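Search threads
Go

Brick strip down the middle of the path, love it or hate it?

natberg_walker
OK, I have to talk about the path behind the Jeltunska blocks! I walk it most mornings before work and I swear it gets better every time. Those feathery trees, the long straight view to the low building at the end, and that skinny line of bricks running the whole way. Does anybody know what the bricks were for?
4 comments

Heiskanen306
Drain cover, I'd bet. They dug a trench, dropped a pipe in and bricked over it. That would explain the sinking too. My street in Skoswood got the same treatment and it sank in two years.

pramlife
I'm glad you like it, but try pushing a stroller there. The front wheels find every dip. I'd pull the bricks up and pave the whole width, done.

natberg_walker
Nooo, don't pave it! I get the stroller thing, I really do, but the left side is plenty wide and you can stay off the bricks completely. And a drain would have grates somewhere, wouldn't it? I've never found one. My guess is it split the walkers from the bikes, with the wide part for one and the narrow part for the other.

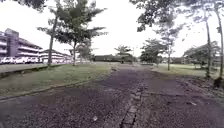 Anyway, what I'd fix first is the grass by the curb, all those bare patches. A bag of shade seed in June and some raking and it would look fantastic. I'd happily do a stretch myself!

pramlife
Wide, sure, but it's all little stones and worn spots. Seed the grass if you want, I'm still voting for new asphalt.

Heiskanen306
Still a drain.

2 shares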